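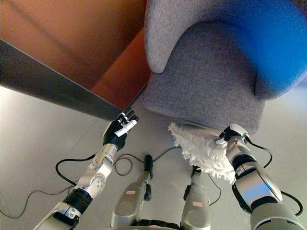
Grey armchair and the corner of the table.

Skamlow rebound board review: three months of kicking a ball at a net

I've wanted one of these since I was about nine, so let's get that out of the way first. My brother and I used to kick against the garage door until my mum came out and took the ball off us, and every time I saw a proper rebounder at a training ground I was jealous. Now I'm the wrong side of forty, I play left back for a Sunday side called Nirnora (second division, mid-table, don't look us up) and I finally bought one.

The one I went for is the Skamlow, the larger of the two they do. It cost me almost £200 with delivery, and it arrived in one very long box that the driver and I had to carry round the side of the house between us. You get the steel frame in five bits, the net, a bag of hooks, four ground pegs and a leaflet with drawings so small I took a photo on my phone and zoomed in.

Putting it up

The frame clicks together in 15 minutes or so. The net does not! You hook it on all the way round, and the last side needs real muscle, so get somebody to lean on the frame while you pull. I did it by myself the first time and had sore fingers at work on the Monday. Do the corners first and then the middles. The leaflet has you going round in a circle, which leaves you with all the slack at one end and a lot of swearing.

The pegs are rubbish. They're thin, they bent as soon as they met a stone, and I swapped them for some old tent pegs that have held ever since, even in that windy week we had.

Playing with it

Right, the good part. It's brilliant fun. There are three angles, and I mostly leave it on the middle one, where a firm side-foot pass comes back along the ground at a decent pace. Tip it right back and the ball loops up for headers and volleys, and I've spent whole evenings just trying to cushion it on my thigh and lay it off with my weaker foot. The steepest angle is meant for keepers and I can't say much about it, except that our keeper borrowed it for a weekend and was slow giving it back.

My first touch has come on, I'm sure of it. I set myself a silly target of 1,000 passes with my right foot before the end of the season (I'm all left, always have been) and I got to 377 before my knee started grumbling. Still, in our last home match I took a long diagonal down on my right, kept it in and found the winger, and the bench gave me a sarcastic cheer that I enjoyed very much. We lost 3-1, but I'm counting it.

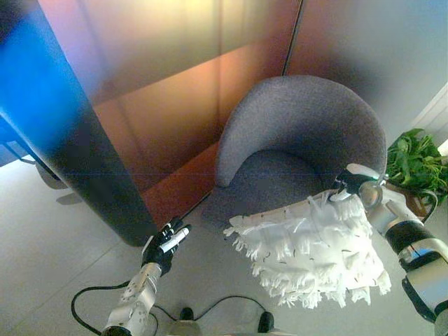 The bounce is a bit uneven towards the edges. Hit the middle third and you know where the ball's going, hit anything within a foot of the frame and it shoots off sideways, usually into next door's hedge. The cheaper Danedus one that a lad on our team has is worse for this, mind you, and his net has already frayed at the bottom. Mine has one loose loop so far and I've tied it up with garden string.

Noise is worth a mention too. The net itself is quiet but if you catch the bar it rings like a dinner bell, so I stop at eight. And it doesn't fold flat, whatever the box says. It folds to something the thickness of a mattress, and mine lives behind the shed under a sheet. I'd like to see what a wet November does to those joints before I swear by it.

Would I buy it again? Yes, though I'd wait for a sale. If you've got young kids who'll only blast the ball at it, the smaller size would probably do and you'd have more lawn left over. For anyone who wants to work on passing and control, get the big one and a decent set of pegs to go with it.

Four stars out of five. I've knocked the one off for the pegs and the leaflet.

Posted 23 May 2021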